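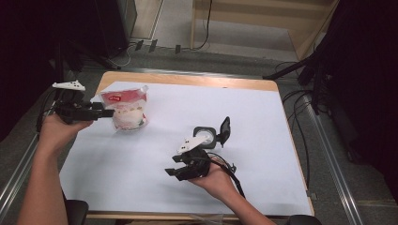
What I learnt from eleven months in the export office

10 July 2025, by Ida Vogler

Search this blog Go

A reader wrote in April to ask how I ended up doing what I do, given that I once mentioned (in passing, I thought!) that I never finished my degree. I've been meaning to answer ever since, and now the beans are picked and the house is quiet, so put the kettle on, because I do go on a bit.

I was 20 and reading economics, badly. I liked the library and the long walk to it, and I liked arguing with Bernd Hollmann over soup about whether money was real. What I didn't like was the statistics paper, which I sat twice and which I still dream about. After the second go I went to see my tutor, Eckhard Baumgart, fully expecting a lecture. He gave me a biscuit and asked what I did with my evenings. I told him I was up half the night on a message board for people who collected foreign stationery, translating sellers' letters for anyone who asked, and he said that sounded a good deal more like work than anything I had handed in to him.

So I left, and my mother didn't speak to me properly until the spring.

The job at Wendt came through the message board, of all places. They shipped notebooks and desk things abroad from two rooms above a bakery in Ikcombe, and one of the people I'd been translating for turned out to be their buyer, Mareike Eichhorn. She wanted someone who could write a civil letter in three languages and didn't mind filling in customs forms. I minded the forms very much, but I kept that to myself. My first proper order was for 875 boxed pen sets, and I put the wrong country on every last sheet of it. Mareike sat down next to me with a fresh pad and we did the whole lot again, and she told me about a far worse one of her own, which I've promised never to repeat.

I stayed 11 months. By then I'd started writing little pieces about the sellers and their shops, first on the board and then on a page of my own called Gistovine (don't ask, it was late and I thought it sounded French). One of them, about a family who ruled ledgers by hand, was passed round until it had 3,000 readers, and I remember sitting there pressing refresh like a child at a doorbell. Sawsan Khasawneh, who was running Grernier in those days, wrote the next morning to ask whether I'd do one a month for her, paid. I read her message out to the whole bakery queue.

Would I tell someone else to leave university? I really don't know. Bernd stayed and is very happy, and he still thinks money isn't real. I'd have liked to understand that statistics paper, if only so it would leave me alone at night.

Next time, the ledger family, as several of you have asked what became of them.

Contact Ida | © Ida Vogler, all rights reserved | Back to top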